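Electrical supply changes at the Sidholm building

The replacement of the low-voltage distribution boards at Sidholm is scheduled for December. The existing boards have no spare ways left on the ground floor, and two of the upstairs circuits share a neutral, so they cannot be fitted with modern residual current protection. Schumacher will carry out the work and issue the test certificates.

The new boards provide 57 outgoing ways, of which 20 are left blank for later use. Each socket circuit gets its own combined breaker and residual current device. A fault on one bench will then trip that bench alone. Lighting moves to a separate board beside the stairwell.

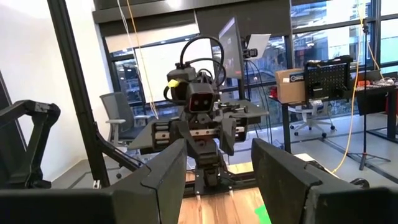
Twin round lenses and looped black cables.

Supply to each floor will be isolated in turn, starting at 6 a.m. The ground floor goes first. Tenants should shut down computers the evening before and switch off anything with a motor or heater at the wall. Fridges and freezers may stay plugged in, but their doors should be kept closed until supply returns. Battery backup units need to be switched off by hand, or they will sound until they run flat.

Circuit labels will change. The old numbers, painted on the trunking, are to be ignored once the new printed labels are in place. A revised schedule will be fixed inside each board door, with a copy in the Hornosix folder on the shared drive. Please report sockets with no label, quoting the room number. 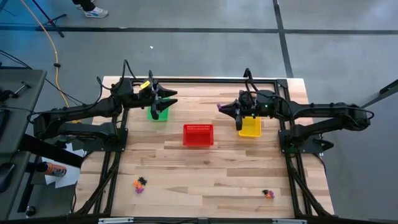 Red, green and yellow baskets on the tabletop between the two arms.

Extension leads are limited to 3,000 watts in total per wall socket, and one lead must not be plugged into another. Any lead without a current test sticker will be taken out of use during the changeover. Requests for extra sockets go to the Steletti office in room 253, with the rated current of the equipment and the position wanted. Requests received after the boards have been energised will be priced separately.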